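I read many posts which say that home robots are ready now. I work five years in a small kitchen goods shop, so I want to write some words about this. A short thread.

My colleague Segundo Cuervo sent me a video from a company called Morkberg. A machine folds a towel. Very nice. But the video plays at a faster speed, and there is only one towel in it.

In a house the work is never one towel. It is to open the bread box, put the bread inside, close it again, and wipe the table before somebody wants coffee.

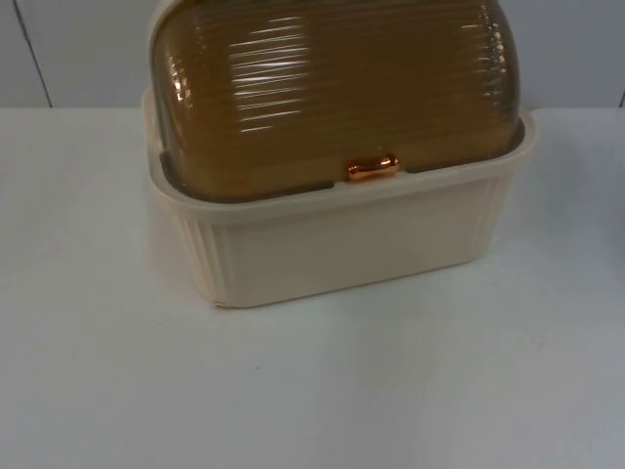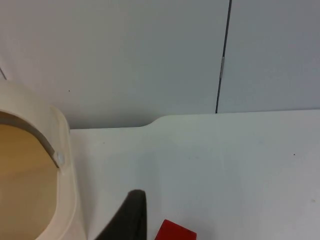 My question is always the same: can the machine do the small thing that has no name? To open a lid, for example. We don't think about it, our fingers know how hard to push. A roll-top lid must be taken by its handle, and the copper-colored one on this bread box is only a short little bar. If you pull it straight toward you, maybe the whole box comes with it. A child learns this in one morning.

Malachy Phelan answered me that I am too negative, and that in 3 years we will all have such a helper at home. Maybe he is right. He was also right about the vacuum robots, and I laughed at him then.

For the shop floor I have more hope. Shelves are straight and boxes have the same size. Uver tested a machine for restocking in May, and my friend there says it filled 62 boxes before lunch. Then it stopped in front of 2 boxes which were a little crushed, and a person came.

So for now I would buy the one that carries boxes, and I will open my bread box by myself.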